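About Araya Bible School

Araya is a small school for adults who want to read the Bible slowly and in company. We meet on weeknights, we charge very little, and we have never once finished a book of the Bible by the date printed in the schedule.
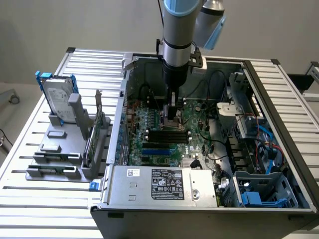 The school started when Mesfin Abera offered to lead a six-week study of Philippians for people at his church. Philippians has four chapters. Six weeks seemed generous. By the end of the sixth evening the group had reached the middle of chapter two and had opinions about it, and Mesfin asked whether anyone minded going on a little. We are still going on a little, though Philippians itself did come to an end, one September, with cake.

Today we have 62 students in evening classes. They come from Baptist, Orthodox, Lutheran, Pentecostal and Presbyterian churches, plus several people who answer the question "Where do you worship?" with a long breath. All of them are welcome. You do not have to sign anything to study with us. We do have a statement of belief, which our teachers hold to, and it is the Nicene Creed. We considered writing our own and decided the bishops had spent more time on it.

What we teach

The core of the school is the Long Course, which takes three years and goes from Genesis to Revelation with stops. Year one covers the Law and the early histories. Year two is the prophets, the Psalms and the wisdom books, and it's the year people tell us changed how they pray. It's also the year most people are absent in February, when we do Ezekiel's temple measurements. We take attendance in February.

Year three is the New Testament. Revelation comes last and gets the same treatment as everything else, meaning we ask who it was written to and what they would have heard. Students hoping for a chart of current events have been let down by this, and a few of them have stayed anyway.

Beginning Greek and beginning Hebrew run in alternate years. Chaltu Alemneh teaches both. She will get you to the point where you can use a lexicon sensibly and distrust any sermon that opens with the words "in the original Greek." She considers this the more useful skill. Bring index cards, more than you think.

We also run Retent, our Scripture memory program. The name was meant to be short for "retention" and was printed on the folders before someone pointed out that it sounds like putting a tent back up. Paul was a tentmaker, so we kept it. You learn one passage a month, whole paragraphs with their context attached, and say it aloud to a partner. Psalm 103 is the usual place to begin. Psalm 119 is available on request.

Who teaches

Mesfin Abera is the director and teaches Old Testament. He was a pastor before this and still ends most classes as if there were an offering to take up.

Chaltu Alemneh teaches the languages and edits our reading guides, of which there are now 241, one for each evening of the Long Course and a few for evenings that got out of hand.

Desta Gudeta teaches the Gospels and Acts. Her class on the parables is the one that fills first. She will not tell you which soil you are.

Tsion Teshome and Tsion Admasu run the office. If you call and ask for Tsion you will get one of them, and she can help you.

What it costs

Tuition is whatever we published on the enrollment page, and if you can't pay it, tell the office and pay something else. We don't ask for proof. Books are extra, but the library has most of them, often with the previous reader's objections in the margin.

We do not grant degrees. At the end of the Long Course you receive a certificate, a handshake and a blessing. Some churches accept the certificate toward lay reader training, so check with yours before you count on it.

Visiting

You are welcome to sit in on any class before enrolling. Come ten minutes early, bring a Bible in whatever translation you like, and expect to be asked to read aloud. Names in Nehemiah are read with confidence and corrected by no one. Our next open evening is Thu 26 March, and the passage is Ruth 2. We may get to the end of it.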